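23/04/2018 — odor log, Villmont side

Dust monitor at Hurnell reads 132 again, same as in March, so I'm leaving it alone.
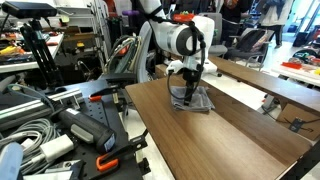 Creek samples

Got 14 bottles from the Paterson outfall — smelly ones! Dagný Hedegaard wants the ammonia run first.

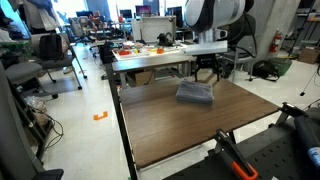

Then the sulfide, if the reagent holds out (I've ordered more). Staltevmont still owes us their wind data.
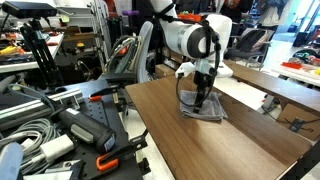 Which bottles get rerun?
Anything over 108, and please use the new blanks.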